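## 3. Sorting of household film and wrapper waste

### 3.1 Collection areas

The trial ran in two collection areas, Olberg and Kenarwood. Both are served by the same hauler and both had curbside pickup of mixed recyclables before the trial began. Neither accepted flexible packaging. Residents had been told for several years to put bags, wrappers and film in the trash, and the printed guide delivered to each home said so on its first page.

Olberg is mostly single-family housing with carts kept at the side of the house. Kenarwood has a larger share of apartments, and most residents there carry their recycling to a shared enclosure. Earlier work on shared enclosures has linked them to higher contamination, although the size of the effect varies a good deal from one study to the next. We did not try to separate the effect of housing type from other differences between the two areas.

Households were invited by letter. A total of 731 households agreed to take part and were given a supply of tinted bags for flexible packaging only. Full bags were to be tied and placed in the regular recycling cart or, in Kenarwood, in the shared container. No payment was offered. Households could leave the trial at any time by returning the unused bags or simply by not setting them out.

### 3.2 Instructions given to households

The instruction sheet was kept short. It asked residents to include any bag, pouch, wrapper or film that had held food or household goods, provided it was empty. It did not ask them to rinse anything. An earlier draft had told residents to wipe out greasy packaging, but readers of the draft disagreed on what counted as greasy, and the line was dropped.

The sheet also left out any mention of resin type. Resin codes are often missing from flexible packaging, and where they are present they are small and easily lost in a seam or a fold. Many snack and confectionery wrappers are made from more than one layer, commonly a printed outer film bonded to an inner film that may carry a thin metal coating. A resident can't be expected to tell one structure from another by eye. We therefore treated all flexible packaging as a single category at the point of collection and left any finer division to the sorting stage.

Sheets were printed in English and in the other languages the two municipalities use for their own notices. Imported groceries are widely sold in both areas, and packaging with labels in languages other than English was expected in the sample. The sorting protocol made no use of printed text for this reason. Items were classed by form, surface and the presence or absence of a clear panel.

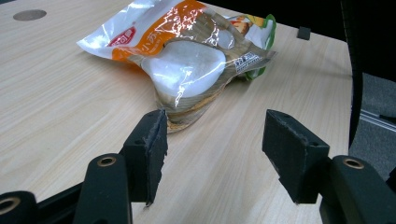

*Figure 2. Printed snack packaging with a glossy, creased surface.*

### 3.3 Sampling and hand sorting

Bags were pulled from the incoming stream at the Ladefoged transfer station on collection days and held in a covered bay. From these, 46 bags were drawn for hand sorting. Bags were selected by position in the bay using a list of random positions made up before each session. Bags that had split in the truck were excluded, as there was no way to know what they had lost or picked up on the way.

Sorting was done at a bench under fixed overhead lighting. Each bag was weighed closed, opened, and emptied onto the bench. The contents were divided into 5 classes:

1. Clear or lightly tinted film, such as produce bags and overwrap.
2. Printed film without a visible metal layer.
3. Packaging with a visible metal layer on the inner face.
4. Pouches with a spout, zipper or other rigid fitting.
5. Everything else, including paper, rigid plastic and food.

Items made of more than one part were placed in the class that matched the largest part by area. Where a printed pack had a clear panel, it was treated as printed film. Packs that were still sealed with food in them were set aside, weighed with their contents, and then placed in class 5. Sorters did not open sealed packs.

Each class was weighed on the same bench scale. The scale was checked against a reference weight at the start of every session and again after the midday break. Moisture was not measured separately. The weights reported here are as-received weights and include whatever liquid and residue came with the packaging. This will overstate the amount of recoverable film, and more so for pouches, which tend to hold liquid in the bottom fold.

### 3.4 Agreement between sorters

All bags were sorted by 2 people working independently. The first sorter recorded the class weights and returned the contents to a tub, which was mixed by hand before the second sorter began. The second sorter did not see the first set of weights until the session was over.

Agreement was good for clear film and for pouches. It was weaker between classes 2 and 3. Some packs have a white or colored inner face that hides a metal layer, and the sorters differed in how hard they looked for one at a torn edge. After the first two sessions we added a rule that the inner face should be judged as it appeared, without tearing or peeling the pack. This made the results more consistent, but it means that class 3 should be read as packaging with a metal layer that can be seen, and that the true share of metalized material in the stream is probably higher.

Small torn pieces were a second source of disagreement. The corner strip that comes away when a wrapper is opened is often too small to class with any confidence. Pieces shorter than the width of the sorter's thumb were swept up and weighed together as fines, and the fines were left out of the comparison.

### 3.5 Optical sorting at Gadcombe

After hand sorting, the remaining intact bags were sent to the Gadcombe facility and run through an optical line set up for film. The line uses near-infrared detection with air jets. Clear film was recovered well. Printed packaging gave mixed results, and the operators reported two problems that we had also seen at the bench.

The first is shape. A flat piece of film lies still on the belt and gives the detector a fairly even surface. A pack that has been crushed or folded presents many small faces at different angles, and reflections from a glossy surface can weaken the signal. It also tends to roll, so that it may not be where the jets expect it.

The second is ink coverage. Dark inks, especially those containing carbon black, absorb much of the light the detector relies on. Packs printed in paler colors were less affected, though the operators did not record results by color and we can only report their impression.

Slowing the belt helped with the first problem and did little for the second. The slower speed also cut throughput enough that the facility would not adopt it for routine work. A flattening roller ahead of the detector was discussed but was not available during the trial.

### 3.6 Limits of the data

Participation was voluntary, and the households that joined were likely more interested in recycling than those that did not. The trial ended in July and did not cover the winter holidays, when gift wrap and confectionery packaging would be expected to change the mix. The contents of a bag also can't be traced to a single household in Kenarwood, where residents share containers, so the results for that area are given only at the level of the enclosure.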